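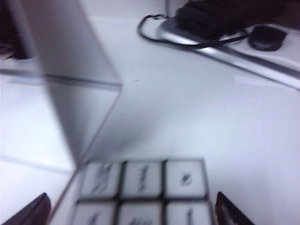
Plelton, July

The keypad block is back on the white table, next to the clear acrylic panel. White keys, thin dark gray frame, black grid lines between them. I bought it from Ciden as a spare and it has outlasted the original.

Key travel is still even after 14 months. I log presses in batches of 200 and wipe the caps after each batch with a damp cloth, no solvent – solvent lifts the printing. The last batch stopped at 124 when I ran out of evening.

The panel stays upright on the left for now. It picks up every reflection going, so the desk lamp has moved to the shelf. Next job is the cable.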